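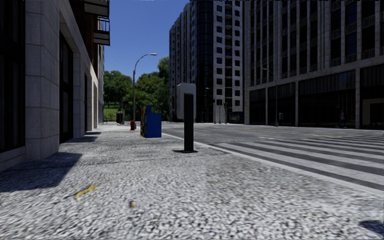

4. Preparing and running a pavement navigation trial

This section sets out how to run the standard pavement trial in the Waltar simulator and how to record the result. It applies to users who have completed the installation in Section 2 and who hold a trained policy file. The method follows the protocol drawn up by Lawal Nwankwo for the Brukside study, in which a delivery robot must travel along a city pavement and keep clear of fixed street furniture and small items on the ground.

4.1 Before you begin

Check that the Brukside map pack is present in the maps folder. Close any other program that uses the graphics card. A full trial consists of 200 runs and should not be interrupted once it has started.

Caution: Do not change the physics step after the first run. Results obtained with different step values must not be placed in the same table.

4.2 Setting up the street

1. Open the Scenes menu and select Street Block, Daylight.
2. Place the robot on the near pavement, facing along the building wall. The front camera view should show the black post ahead, with the blue newspaper box and the red hydrant beyond it.
3. Confirm that the kerb and the pedestrian crossing are visible on the right. If the building fills most of the view, the heading is wrong and must be reset.
4. Set the goal point at the far end of the block, on the same side of the road.
5. Under Ground Items, switch on Litter. In this layout a small can and a yellow scrap lie on the paving close to the start.
6. Set the time limit for each run to 84 seconds.
7. Save the layout under a new name. The supplied layout is read-only.

Note: The strip of shade beside the left-hand building is part of the test. Earlier policies often treated the edge of a shadow as a step and turned away from it. Leave shadows switched on unless you are carrying out the comparison in 4.4.

4.3 Running the trial

1. Load the policy file from the Bindareck panel and wait for the status line to read Ready.
2. Enter a seed value. Use the same seed for every policy you intend to compare.
3. Carry out 30 warm-up runs. These are not scored.
4. Select Start Trial. The run counter returns to zero and scoring begins.
5. When the trial ends, export the log before closing the window. Unsaved logs cannot be recovered.

A run is scored as a success if the robot reaches the goal within the time limit, touches no object and does not cross the kerb line. Contact with litter is logged separately and does not end the run.

Caution: A policy that passes this trial has been tested in simulation only. It must not be loaded on to a robot in a public place until the site checks in Section 7 have been signed.

4.4 Comparison without shadows

Repeat 4.3 with shadows switched off and all other settings unchanged. Report both success rates side by side. Where they differ by more than 4 percentage points, record the policy as sensitive to lighting and attach the steering traces for the failed runs.

4.5 Storing results

Copy the exported log, the layout file and the seed value to the Wanigasekara archive folder. File names should give the policy name first and the layout name second. Logs without a matching layout file will be returned to the sender.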